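Startseite Haushalt Küche Garten Hund & Katze Werkstatt Über mich

Haushalt mit Hund: meine Tipps gegen Haare, Sand und Müffelgeruch

Gestern Abend stand ich wieder mit der Fusselrolle im Flur und dachte mir, jetzt schreibst du das endlich mal alles auf! Ich werde nämlich ständig gefragt, wie das geht mit zwei langhaarigen Hunden und einem hellen Sofa. Es geht. Meistens. Und seit wir in der Nähe vom Prirner Moor wohnen, habe ich in Sachen Schlamm sehr viel Übung bekommen, mehr als mir lieb ist.

Fangen wir mit den Haaren an. Staubsaugen alleine bringt auf Polstern wenig, weil sich die feinen Unterwollhaare richtig ins Gewebe reindrehen. Ich ziehe einen ganz normalen Gummihandschuh an, mache ihn leicht feucht und streiche immer in eine Richtung übers Sofa. Die Haare rollen sich zu kleinen Würstchen zusammen und man kann sie einfach abnehmen. Auf dem Teppich mache ich dasselbe mit einem Fensterabzieher mit Gummilippe, kurze Züge, ordentlich Druck, danach erst der Sauger. Beim ersten Mal habe ich mich ehrlich gesagt erschrocken, was da noch rauskam (der Teppich war angeblich frisch gesaugt!).

Hundedecken kommen bei mir vor dem Waschen zehn Minuten in den Trockner, kalt, ohne alles. Dann hängt der Großteil der Haare im Flusensieb und verstopft mir hinterher nicht die Waschmaschine. Sieb danach sofort leeren, sonst war alles umsonst. Gewaschen wird bei 60 Grad, mit wenig Waschmittel und ohne Weichspüler. Meine Große bekommt von parfümierten Sachen sofort Juckreiz am Bauch, und weicher werden die Decken davon auch nicht.
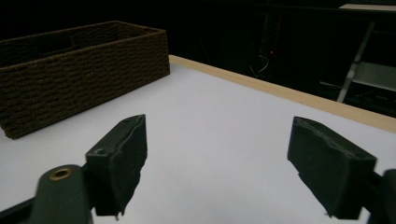 Gegen den Geruch in Körbchen und Auto schwöre ich auf Natron. Draufstreuen, über Nacht liegen lassen, absaugen, fertig. Bitte wirklich gründlich absaugen, bevor der Hund wieder reindarf, er soll das Zeug ja nicht vom Polster lecken. Für glatte Flächen mische ich mir einen Reiniger aus 200 ml Haushaltsessig und 1000 ml Wasser, der riecht kurz streng und dann gar nicht mehr. Auf Marmor und anderem Naturstein hat der aber nichts verloren, der wird davon stumpf! Auf einer weißen Tischplatte wie der auf dem Foto sieht man leider jedes einzelne dunkle Haar, da wische ich zuerst trocken mit einem Mikrofasertuch und nehme dann den Reiniger. Andersrum schiebt man nur nasse Haare hin und her, und die kleben einem dann an der Kante fest. Das Tuch hinterher draußen ausschütteln und mit den Decken mitwaschen.

Jetzt zum Schlamm. Mein wichtigster Rat: trocknen lassen! Ich weiß, es juckt in den Fingern, aber nasser Schlamm auf dem Teppich wird beim Reiben nur größer. Wenn er richtig durchgetrocknet ist, bürste ich ihn raus, sauge nach und tupfe den Rest mit lauwarmem Wasser und einem Tropfen Spülmittel weg. Die Pfoten mache ich schon vor der Haustür sauber. Dafür steht ein alter Messbecher mit lauwarmem Wasser bereit, Pfote rein, kurz schwenken, Pfote raus, abtrocknen, und weiter zur nächsten. Meine Kleine fand das anfangs furchtbar. Wir haben dann eine Woche lang nur mit leerem Becher und viel Käse geübt und seitdem hält sie mir die Pfote schon von alleine hin.

Zwischen den Zehen bitte auch trocken machen, vor allem im Winter, wenn gestreut wird. Ich schneide dafür alte Frotteehandtücher in vier Teile. Die kleinen Stücke trocknen schneller und passen besser in die Hand als so ein riesiges Badetuch.

Zur Ordnung im Flur: Leinen, Geschirre, Kotbeutel, Zeckenzange, Stirnlampe, Leckerlibeutel ... das lag bei uns früher überall. Die Leinen hängen inzwischen an einer Hakenleiste, die ich im Baumarkt Rácz gefunden habe, und der Rest wohnt in Körben. Ich habe verschiedene ausprobiert. Filz sieht toll aus und ist nach zwei Wochen ein Haarteppich. Draht geht gut für Spielzeug, aber die Kotbeutelrollen fallen durch. Geflochtene Körbe mag ich am liebsten, nur sammelt sich der Sand in den Ritzen, also lege ich unten ein Stück abwaschbare Tischdecke rein und klopfe alle paar Wochen kräftig aus. Für die Ritzen nehme ich eine alte Zahnbürste oder einen breiten Pinsel.
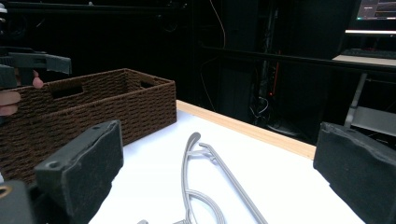
Geflochtener Korb mit Grifföffnungen, in dunklem Braun

Bei Spielzeug bin ich ein bisschen streng geworden. Es sind immer nur 5 Teile draußen, die anderen liegen im Schrank, und am Donnerstag wird getauscht. Die Hunde freuen sich jedes Mal, als wäre Weihnachten, und ich stolpere nachts nicht mehr über Quietscheschweine. Taue und Stofftiere wandern mit den Decken in die Wäsche. Gummispielzeug lege ich in heißes Wasser mit einem Spritzer Spülmittel, bürste es ab und spüle es sehr gut aus. Wo eine Naht aufgeht oder ein Stück fehlt, da wird nichts mehr gerettet, das kommt weg.

Näpfe spüle ich jeden Tag heiß aus, auch den Wassernapf! Da bildet sich sonst so ein glitschiger Film, man spürt ihn, wenn man mit dem Finger am Rand langfährt. Unter den Näpfen liegt bei mir ein Backblech mit niedrigem Rand, das fängt das Gesabber besser auf als jede Gummimatte, die ich bisher gekauft habe. Das Trockenfutter lasse ich in der Originaltüte und stelle die ganze Tüte in eine Tonne mit Deckel. So habe ich die Chargennummer und das Haltbarkeitsdatum noch da, und an der Tonne setzt sich kein altes Fett ab.

Im Mai, wenn der große Fellwechsel losgeht, bürste ich nur noch auf der Terrasse. Alle zwei Tage ein paar Minuten reicht bei uns, und im Wohnzimmer liegt gleich viel weniger rum. Wie ich das mit dem Auto und den Sitzbezügen mache, schreibe ich euch beim nächsten Mal.

64 Mal geteilt
4 Kommentare

moorlaeuferin
Das mit dem Fensterabzieher habe ich gleich ausprobiert, unfassbar! Mein Mann dachte, ich hätte einen dritten Hund zusammengekehrt.

tante_wuff
Geht der Essigreiniger auch auf geöltem Parkett? Wir haben einen alten Boden und ich bin da vorsichtig.

Autorin
@tante_wuff Da würde ich ihn weglassen und lieber die Seife nehmen, die zum Öl passt. Bei mir liegt im Flur Fliese, da ist es egal.

Balu2
Backblech unter dem Napf, wieso bin ich da nie draufgekommen?? Bei uns rutscht es allerdings, ich lege jetzt ein feuchtes Tuch drunter.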